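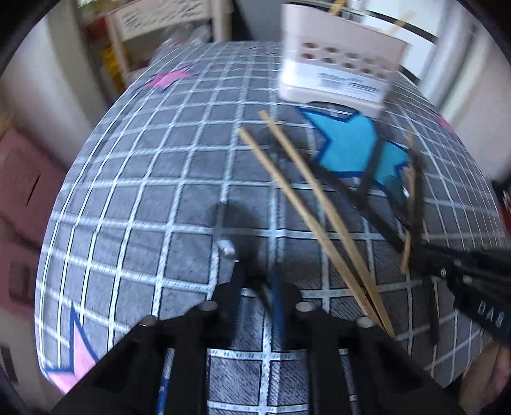
Chopstick box above the star cloth, 3 February 2021.

Box is the beige plastic one, holes in front, barcode label still on. Didn't peel it, Traian wants the code for reordering. Chopsticks are wood – light brown. Aminu says the Skokano ones are 13 mm too long for the drawer, havent checked.

Gray grid cloth stays on the table for now. Stars are a bit much but the grid is handy for lining things up. Wash it before August.

To do – ask Lutcombe re lids. Second box for the Ellis shelf, same size. Order no. 884, put it in the book.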